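I kept my old desktop for way too long, mostly for the tax files and 800 photos of a dog. Then Belmonte started its repair nights, 4 blocks from my apartment, and I ran out of excuses.

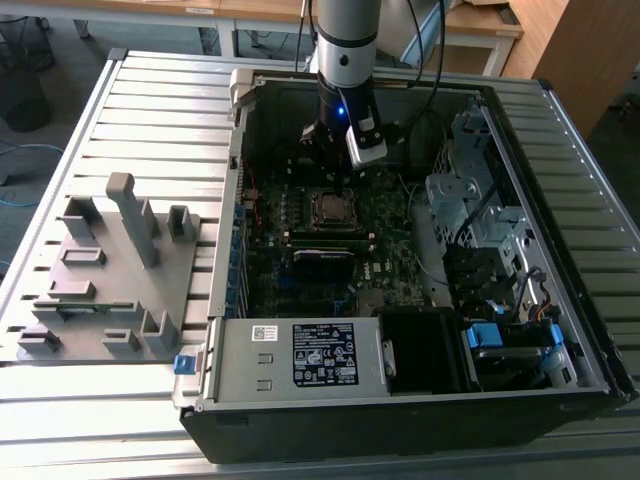 Photo: Ustville Repair Project

The bus from Birnell takes 17 minutes, so people come from all over with toasters and lamps in tote bags. I brought cookies the first time – big hit!
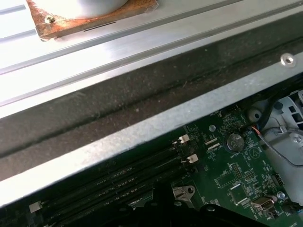

By December I was going every month, and I'd fixed a fan, a radio and (sort of) a blender.

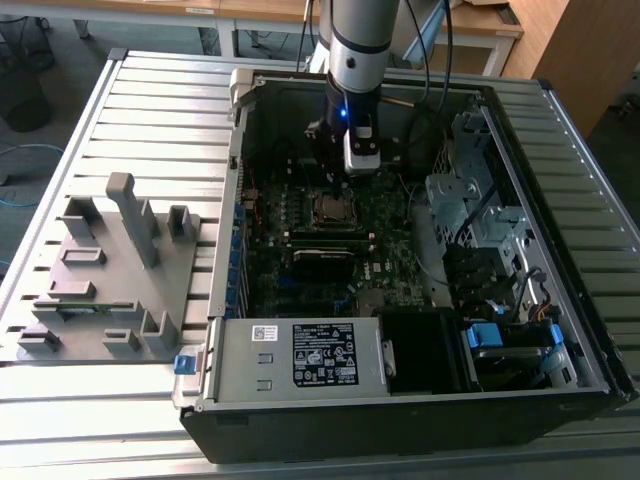

By our home and garden columnist

My advice? Go early, bring the power cord, and label your screws.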